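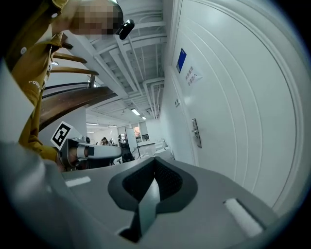 *3 min read*

# How to Draw Your First Dungeon Map for a Farming Game Mod

So you've got Wuko installed, you've poked at the sample farm, and now you want a cave under it. Good! Caves are the most fun thing you can build in this game, and the map editor is much friendlier than it looks on first launch.

I'm using the Wallville tile set throughout. Any set will do as long as the floor and wall tiles are the same size.

## Start on paper

Grab a pencil and sketch one entrance, one exit and a loop between them. Loops are wonderful – the player never has to trudge back the way they came. My first cave was a single long hallway, and Victor Tanui, who tested it for me, quit halfway down to go fishing.

## Set up the map

1. Open the editor and choose **New > Underground**.
2. Set the size to 34 by 20 tiles. You can go bigger later, but you can't shrink a map without losing whatever sits on the edge.
3. Add three layers and name them `floor`, `walls` and `props`. Lowercase matters here.
4. Save right away as `cave_01`.

## Paint the floor

Pick the fill tool and flood the whole `floor` layer with plain stone. Then switch to the brush and scatter cracked tiles wherever you like. Go easy on them. Five or six per room looks natural, and more than that looks like an earthquake.

## Raise the walls

Switch to `walls` and trace your sketch. Corners have their own tiles, down in the last row of the set, and they come in inner and outer versions. If a corner shows a thin black line in the preview, you've got the wrong one.

Keep hallways at least two tiles wide. The player can squeeze through one, but the pet can't, and it'll stand at the opening barking forever!

## Light it

My favorite part! Place a torch from `props`, right-click it and set **Glow** to 80. Leave some dark patches between torches so there's a bit of suspense. Cempaka Yeoh's mushroom cave uses a single torch by the stairs and it's gorgeous.

## Hook up the stairs

Click the entrance tile, choose **Link** and pick the farm tile you want it to lead to. Do the same in reverse from the farm. Then press F5 and walk in.

If you land in solid rock, your link is pointing at the wall layer. Select `floor`, link again and reload.

Monsters and treasure chests are in the next part, along with the locked door script.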